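Section 4: Checking the wrist camera view and finger opening in the simulator

4.1 Purpose

The Drovport bench arm is assembled by its owner at home or in a shared workshop. Before the motors are powered for the first time, the arm shall be run in the Floltasach simulator, using the same settings file that will later be loaded on the controller. The procedure in this section confirms that the wrist camera, the gripper body and both fingers are placed correctly in the model.

Section 3 (Wiring and Fuses) must be completed first. The 24-volt supply is to remain switched off at the wall throughout Section 4.

4.2 Items required

A computer with Floltasach installed
The settings file saved at the end of Section 2
The Malinowski camera bracket, already fitted, or its printed drawing
A ruler or calliper
The build record sheet supplied with the kit

4.3 Procedure

1. Start Floltasach and choose Open Build. Select the settings file. Loading may take up to 200 seconds on older computers.

2. From the Rooms menu, choose any furnished room. The plain grid room is not suitable for this check, as it gives too little detail behind the fingers.

3. Enter 500 in the Camera Refresh box and press Apply. The value is in milliseconds and may be lowered once the check is complete.

4. Open the Wrist View window. Move joint 5 with the slider until the gripper stands clear against a wall or other large surface. The background may appear strongly tilted. The camera turns with the wrist, and no correction should be made to the room.

5. Press Open Fully. The two fingers should spread apart on either side of an empty gap, with their tips leaning towards each other. The grey inner faces should be visible on both fingers, each with a black strip along its outer side.

Note: The left and right inner faces may differ slightly in shade. Slight differences of this kind do not indicate a fault in the settings file.

The gripper body should rise from the bottom of the view, and both finger tips should be fully visible. If either tip is hidden, return to Section 2 and re-enter the bracket angle.

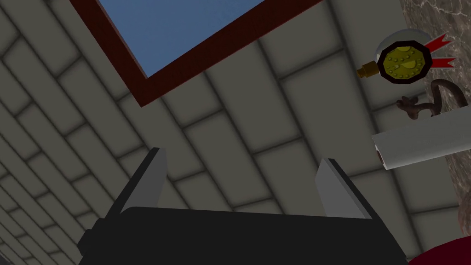

6. Press Close, wait for the fingers to stop, then press Open Fully again. Repeat once. Write the finger position reading on the build record sheet. A correctly entered gripper reads 877 when open and 396 when closed.

7. Save the file under a new name. Do not overwrite the file from Section 2.

4.4 Cautions

CAUTION: The simulator does not model cable drag. Leave a free loop of cable at joint 5 before any powered movement.

CAUTION: Users of a shared workshop must attach the Jultico lock-out tag to the supply before leaving the bench, including for short breaks.

4.5 If the readings differ

Where the open reading is low, check that the finger length was entered in millimetres. Where both readings are wrong by the same amount, the zero position has been set with the fingers apart; repeat steps 2.8 to 2.11. Where the Wrist View window remains blank, close the program, confirm that the camera is ticked under Devices and begin again from step 1.

Powered testing is covered in Section 5.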